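Pikudton Stulutard 10
Portable speaker with radio and alarm

The Stulutard 10 is a speaker for people who have owned four speakers and would like to stop. It gets loud enough to annoy one neighbor, or two if you put it on a windowsill. It has a knob. The knob does volume and goes all the way around, and when you push it in, the music stops. We spent longer on the knob than we did on the app, and it shows in both.

Inside are two small drivers and a bass radiator tuned by Witold Wróbel, who listens to nothing but brass bands and had to be reminded that other instruments exist. The result is warm through the middle and polite up top. If you want your ribs rearranged, look at the bigger Grurnonar, which costs more and needs its own shelf.

Battery life is 13 hours at the volume a reasonable person uses. At full blast you'll get less, and so will everyone in the building.
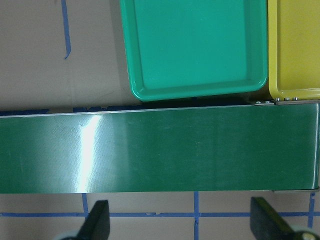
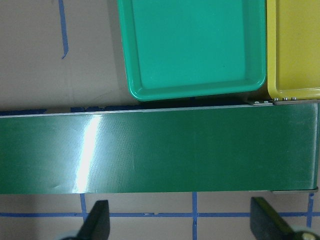

Can I use two of them as a stereo pair?
You can, as long as both are the Stulutard 10. Turn them on, hold the knob on each one until it beeps twice, and the first to beep becomes the left channel. To swap sides, hold both knobs again or pick the speakers up and trade places with them.

The radio is FM only. It holds 10 presets, of which you will use two. The antenna folds into a slot along the back and comes out again with a fingernail. The alarm starts quietly and gets louder over a minute, a setting Natalie Ackroyd in our support department asked for after testing the earlier version at 5 a.m.

In the box: speaker, charging cable, wrist strap, one printed guide in large type. No wall plug. You have a drawer full of those.

Colors: charcoal, brick, and Hứa, a pale gray that our designer insisted on naming.

Weight: 701 grams
Presets: 10
Inputs: Bluetooth, 3.5 mm, USB-C (charging only, please stop asking)
Splash resistance: fine in a kitchen, not in a pool
Spare battery: part 333, two screws, sold separately

Orders placed before noon ship the same day. Returns are accepted for a month, strap included.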